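Ticket 2883: Filter plugging on B-side dispenser, blended jet fuel, Plornport
Last updated: Wednesday, 16:40 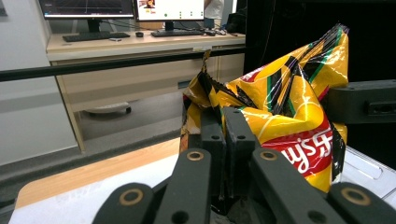 Differential pressure on the B-side filter at the Plornport rack has been reaching the change-out limit after 11 fuelings. The A-side, fed from the neat petroleum tank, is unaffected. Both sides use the same Dusteck coalescer elements from the same lot. B-side draws the blend delivered from Plelatby, 30 percent bio-derived component by volume. The first element pulled had lost its shape under load, with the pleats bunched into folds at the lower end. Element bagged and tagged for the lab.

Initial checks
Pressure gauge swapped with A-side gauge. Reading followed the filter, so the gauge is good. Flow rate within limits on both sides. Sump drain from B-side vessel: clear, no free water, trace of brown solids on the bottom of the jar. Water detector test passed.

Update 1
Tank B sampled at upper, middle and lower levels. Upper and middle clean and bright. Lower sample slightly hazy, clears on warming. Density matches the delivery certificate. Chaturvedi ran the membrane test and got a color rating two steps darker than the retained sample from the truck. That puts the source of the solids downstream of the truck manifold.

Update 2
Opened the transfer line strainer between the receipt header and tank B. Mesh intact, about a third blinded with the same brown material. This line carried straight petroleum product until August. Working theory is old deposits coming off the pipe wall following the change in service. Lab asked to check for iron and for surfactant – no result yet.

Update 3
Flushed the line to the slop tank at full rate for 21 minutes, then cleaned and refitted the strainer. New elements installed. Vessel filled slowly and vented. Differential pressure on restart was normal and flat for the first four fuelings.

Update 4
Lab result in. Solids are mainly iron oxide. Surfactant below the reporting limit. Bent element is a separate question – Dusteck support wants the lot number and the highest pressure seen. Both sent.

Open items
Settling time on tank B doubled until further notice. Strainer to be reopened after the next delivery. Rack operators to log B-side pressure at every fueling, at full flow only. Readings taken at idle are no use.

Status: monitoring. Do not close before the strainer check.
Owner: Darragh Madigan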